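The Table-Setting Problem

A young company says it can teach robots housework without using robots. The numbers are good. The numbers are also its own.

By Wilson Usuga

The result that has people talking about Gridik fits on one slide. A policy trained on 400 demonstrations, none of them recorded on a robot, moved a bowl, a plate and a spoon onto a tray in 69 of 100 attempts. The robot arm that did it had never been steered through the job by a human operator.

I would like to believe it. I have sat through enough of these slides to want to see where the 400 came from.

They came from a curtained room with a gray carpet and one small table. A person stands there holding a gripper in each hand, the same sort of jaws the robot will later wear, and does the chore. Cameras record it. Then the dishes go back and the person does it again.
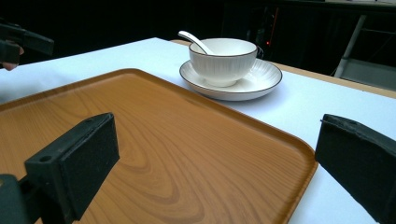
A demonstration at Gridik, seen from one of the hand-held grippers.

The appeal is mostly money. Steering a real arm by remote control is slow, and arms break. A pair of hand-held grippers is cheap, and a new worker can be useful by lunch. Lavanya Nair, who runs the data side at Gridik, told me her team gets through a day's recording in the time it used to take to calibrate the old setup. She was less quick with an answer when I asked how much of that recording gets thrown out. "More than we'd like," she said, and moved on to lighting.

The lighting is a fair place to start an argument. The room is dim past the edge of the table, and the work surface is plain white. White dishes with a dark line around the rim stand out about as well on it as white dishes ever will, and the orange-brown tray even more so. My kitchen counter has mail on it.
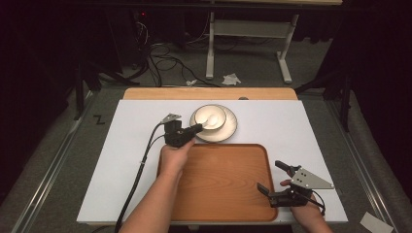 Nair's reply is that you begin with the easy version and add the mess later. Everyone in this field says so, and some of them do add the mess. The draft paper, dated May 2025, has one test with a changed background. It gets a single paragraph and no table.

Marleny Urrego, who tests warehouse arms for Studbridge and has no stake in Gridik, read the draft at my request. Her first complaint was the word "success." An attempt counts if all the dishes end up on the tray, however they got there. A plate dropped from a small height and a plate set down gently score the same. "My customers would notice the difference," she said.

Her second complaint was about people. Only 3 workers made all the recordings. People who do a job hundreds of times settle into habits, and a policy can learn the habits along with the job. The paper doesn't report what happens when one worker's recordings are left out, a check that would take an afternoon.

Alcides Ñahui, the lead author, agreed that the check should be run. He also pointed out that the 31 failures are all on video and that he will show them to anybody who asks. I asked. In most of them the spoon is the trouble. The jaws close a little to one side of the handle, the spoon slides around the bowl, and the arm carries on as if it had it. A person holding the grippers feels that slip and corrects for it without thinking. The cameras don't feel anything, and the policy has only what the cameras saw.

That gap bothers me more than the score does. Gridik's pitch depends on the idea that a human hand inside a gripper hands over its skill when the footage is recorded. Some of it clearly gets through, or the robot wouldn't manage 69. How much stays behind in the wrist is a question the paper barely touches.

Ñahui wants to repeat the test in a rented apartment, with the renter's own dishes. Urrego has offered to do the scoring. When I last called, they were still arguing over whether a chipped plate should count.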